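Version of 8th August. Please bring this handout to the lab; the page for your own notes is at the end.

# Unit 11: Judging a simulation kit before you buy it

Course: Robotics for Technical Purchasing, Pernstead
Instructor: Marlies Widmer

## 1. What we are reviewing

In this unit we look at the Potosach tabletop kit. It is a software package sold by Bachmann, and it contains a simulated robot arm, a room, a table and a set of small tasks. There is no hardware in the box. You install the package on a normal workstation, choose a task, and then either control the arm by hand or let your own program control it.

The price for a teaching license is 380 per seat and year. For this you get 12 tasks, the task editor, and support by e-mail. The license runs from December to December, also when you buy it in spring, and the first year is not reduced. I asked Bachmann about this two times and received the same answer.

Our review uses only the chess task. Last year's group used the sorting task, and I found that most students had finished it before they had looked at any setting. Chess pieces are small and stand close together, so a bad setting shows itself quickly.

## 2. The task

The arm must pick up one piece and put it down on a named square. The other pieces must stay where they are. The game itself is of no interest to us, and the software does not check if a move is legal. You can start from a layout in the list or make one in the editor.
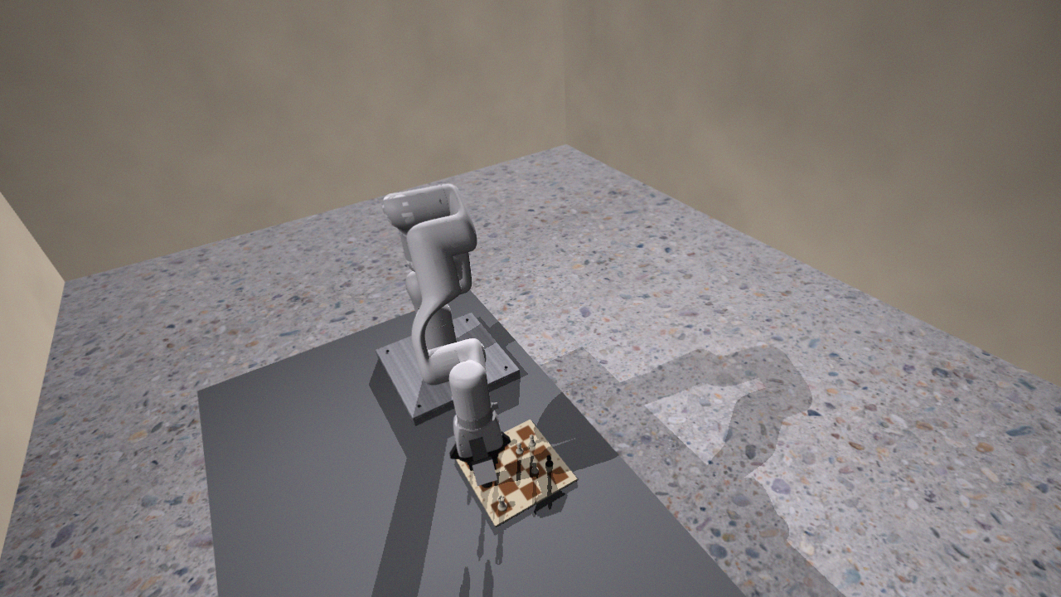
*Fig. 1. Chess task, view from above. The gripper points straight down over a corner area of the board.*

Please compare the width of the gripper with the width of a piece in Fig. 1. This is the main difficulty of the task. When the pieces stand apart, like the single light one near the corner, you can approach from almost any direction. In a group you must plan the approach, and sometimes you must move a neighbor first.

## 3. What the seller promises and what we test

The product sheet makes many statements. We test only those which a buyer in a school or a small company would depend on.

| Statement on the sheet | How we test it | Weight |
|---|---|---|
| Contact between finger and piece is realistic | Slow grasp, fast grasp, off-center grasp | high |
| Every run can be repeated exactly | Same seed, same program, compare log files | high |
| Camera views can be placed freely | Two views of your choice, exported | medium |
| Surfaces and light can be changed | Change one surface, run again | low |
| "Ready in minutes" | Time from download to first run | low |

The weights are mine. In your report you can change them, but then write why. A group that wants to train a vision system will probably give more weight to the camera and the light.

A word on "realistic". It is a sales word and you cannot test it directly. Write down first what you expect from a real piece, for example that it tips when the finger touches it high, and then check this one thing. In my own trial the pieces tipped well but they also turned a little on the spot after the fingers opened. Bachmann calls this a known issue.

## 4. Choosing the camera view

Many reports lose points here. Students take the first view the program offers and then write that the grasp "looked good". From above you can judge the position over the board, but the height of the fingers is hard to see. A lower view from the side gives you the height, and you lose part of the squares behind the arm.

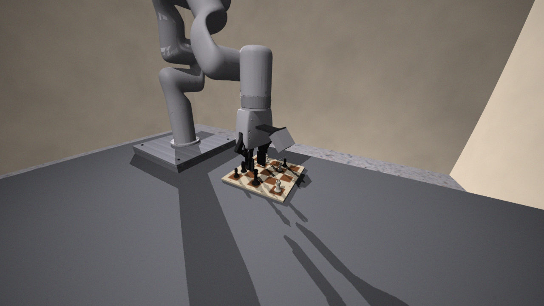 A second view should be saved for each grasp test, and it should be close enough to see the fingers and the neighbors together. Check whether you can separate the fingers from the piece between them. With black fingers over a black piece the two run together in the picture, and you cannot say from this alone if the contact is on both sides. The white rook near the front corner is much easier to read, and for the first test I recommend a white piece of this kind. Look also at the long shadows on the table — they help you to understand the pose of the arm, but a simple detection program can take a shadow for an edge.

For the contact question, do not trust the view at all. Use the force values in the log.

## 5. Comparison product

Zimmont offers a similar package. It is cheaper, 316 per seat and year, but the task editor costs extra and the log file is not in an open format. We do not install it in this course. You find the product sheet in the course folder, and in section C of your report you compare the two sheets on paper only. Be careful with sentences like "Zimmont is worse". You have tested one product and read about the other.

## 6. Lab work

Work in pairs. One person operates, one writes.

1. Start the chess task and load a layout with at least one piece standing alone.
2. Save the seed number in your notes.
3. Pick up the single piece and place it on the square you named before.
4. Repeat with a piece that has a close neighbor.
5. Run step 4 again with the same seed and compare the logs.
6. Change the table surface or the light and repeat step 5.
7. Export two views for each grasp.

If the program stops with the message "plan not found", move the approach height up a little. It is set too low in the delivered version.

## 7. Report

Four pages at most, tables included. Give a clear advice at the end: buy, do not buy, or buy under conditions. "It depends" is accepted only if you say on what.

Notes: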